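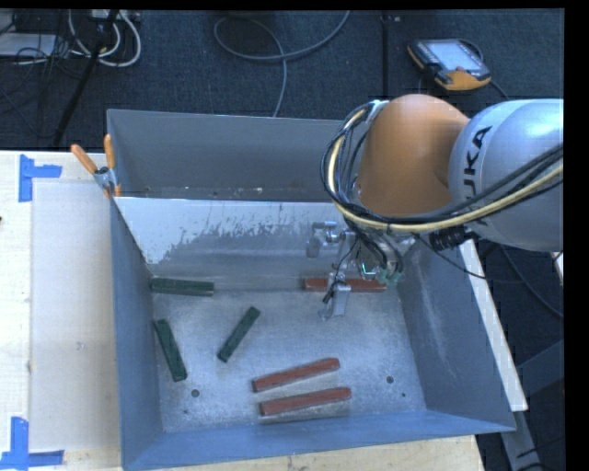 Getting old label glue off a galvanized parts bin

Posted by Kanako Kamata in Workshop and Garage

I bought a few used metal bins from a warehouse sale near Bremen and the paper labels had been on there for years. The paper came off with warm water but the glue stayed. I tried dish soap and a plastic scraper and only made it gummy. I want to put new labels in the same spots. What takes the glue off without wrecking the zinc coating?

Elfriede Auer
Use mineral spirits. Wet a rag, lay it over the glue and leave it for some 50 minutes, then wipe. Do it again if it is still tacky. Open a window and keep it away from the water heater. When the glue is gone, wash the spot with dish soap, rinse and dry it, or the new label won't hold. Don't use steel wool or anything acidic, and that includes vinegar. Vinegar eats zinc. I ruined the lid of a feed can that way last December. If there is a dull mark left after all this, leave it alone. It's only the surface and it won't rust from that.

kalinowski_637
hair dryer. worked on mine

Kanako Kamata
Thanks both. The hair dryer got the thick part soft enough to scrape and the mineral spirits took the rest. Two bins done, the others can wait until I buy more rags. Does anyone know if the magnetic label holders stay put on galvanized?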